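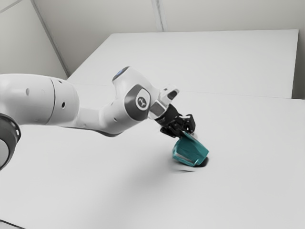

Teal container, tipped at an angle.

Cleaning out old food containers: stains, smells, the lot

Quick one today, I get asked this every time I bring leftovers anywhere. Plastic tubs, the see-through kind mostly. Tomato sauce, curry, that garlic smell that won't quit. Most can be saved. Some can't, see the end.

What you need

Baking soda
White vinegar
Dish soap, plain
A soft sponge, no scouring pads
An old toothbrush
A sunny windowsill

Before you start

Check the bottom of the tub. If it says hand wash only, believe it. Take the lid off. If there's a rubber seal pull that out too, blunt end of a teaspoon works. Don't use a knife, I sliced two seals that way and the lids leaked forever after.

Step 1. Get the grease off

Wipe it out first with a paper towel, dry. Everybody goes straight to water and just spreads the oil about. Then hot tap water, a good squirt of soap, lid on, shake hard. Over the sink please. Rinse. Still slippery? Do it again. No point going on to the stain while there's a film over it.

Step 2. Baking soda paste

3 spoons of baking soda, one of water. Should be thick, like toothpaste. If it runs, more soda. Smear it on the orange bits, corners too, and leave it 17 minutes. Yes 17, that's how long my laundry rinse takes and I got in the habit. Go longer if you forget, won't hurt.

Rub in small circles with the sponge. Toothbrush for the rim and under the lip. Rinse well, soda leaves a white haze if you don't.

Step 3. Vinegar soak for the smell

Half vinegar half warm water, fill to the top. Lid goes in a bowl of the same stuff, seal as well. Leave it overnight. In the morning dump it, wash with soap, sniff. Treasa swears by a slice of lemon in there too. Tried it, smells nice, couldn't tell you it did anything else.

Do NOT mix vinegar with bleach. Ever. Not even a bit left over in the sink.

Step 4. Sun

This is the one people skip and its the best one. Put the clean wet tub open side up on the windowsill, where the sun really hits. In April I need a couple of afternoons, in summer one does it. Tomato stains fade a lot. Turmeric fades too, slower. Turn it round halfway so both sides get some.

Cloudy, dull plastic? Sun won't fix that. Usually it's scratches from scouring or just age.

Step 5. Dry it properly

Upside down on a rack, lid off. Seal flat on a towel. Don't stack them damp, thats where the musty smell comes from. When it's all dry the seal goes back in, press it round with your thumb. I store the lids separately, standing up in an old letter rack.

Stopping it next time

Rinse with cold water before tomato goes in. Let food cool down first. Don't microwave sauce in plastic, the hot oil is what bakes the color in. Tip it in a bowl. Newspaper trick for smells: ball up a sheet, stuff it in, lid on overnight. Wash after, obviously.

When to give up

Cracks. Sticky feel that won't wash off. Warped lid. Anything that had mold in the scratches. Those go to the garage for screws and such, Henk took my last lot for seed packets.

Glass tubs, different post, will get to it when I can. Wooden lids too, Ans asked.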